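Drawer task, notebook: resets and the window problem
Monday, July 29, 2019 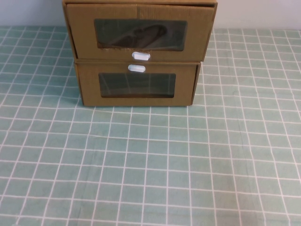 Carrying on from the page where I gave up on the scripted pull. The policy trained on the Juveo demonstrations now has 137 episodes behind it, all teleoperated, upper drawer only. Ro-un Ko did the bulk of them and I did the remainder. Same start pose, same controller gains as before.

Result of the morning run: 86 trials, 43 full openings. Half, then. I had hoped for better after the last change to the action horizon.

Failures by type, from the logs:

Slip at the tab. The fingers close, the force reading rises and then drops to nothing within a few steps of the pull. This is the largest group. The tab is small and oval with very little to hold on to, and the approach height matters more than I had allowed for.

Wrong tab. The two tabs are close together across the seam, one just above it and one just below, and slightly offset sideways. If the height estimate is low, the arm goes for the lower one and carries on quite happily. The success detector caught most of these, but it passed two that I had to strike out by hand. The total above is after that correction.

Whole stack moves. The tab holds, the drawer sticks in its sleeve and the upper box slides on the lower one. The overhang does not help. I do not want to tape the boxes together yet, as the Nendby set-up has them free and we need the numbers to be comparable.

Ro-un's view is that the slip and wrong-tab failures have one cause, namely that the encoder is keying on the dark window and working out the tab from it. Upper drawer: window above, tab beneath. Lower drawer: tab above, window beneath. So a policy that has learnt "tab is a fixed distance under the window" should be fine on the upper box and useless on the lower one. Checked this with the occlusion test from the Karagiannis code. Masking the upper window shifts the predicted grasp point far more than masking the tab itself does. That fits, but it is one checkpoint and one lighting condition, so I would not put it in the write-up as it stands.

The contents may matter as well. With a dark shoe-shaped item behind the film the window looks quite different from an empty one, and the film reflects enough to confuse things further. In the training set the upper drawer was always loaded. That was careless — we should have varied it from the start.

Changes for the next batch:
1. Randomise loaded and empty for both drawers.
2. Record lower-drawer demonstrations, at least a third of the total.
3. Crop augmentation that sometimes removes the window altogether.
4. Detector to check which drawer has moved, with no credit for the wrong one.
5. Leave the grid cloth where it is. I used the squares to put the stack back between trials and the reset error was small enough to ignore.

Checkpoint 781 is kept in the Indeck folder as the baseline. Please do not overwrite it, the later ones are worse on the slip cases and I have not worked out why.

Still to do: rerun the occlusion test with the lower drawer as target, and ask Ro-un for the force traces from the last dozen slips.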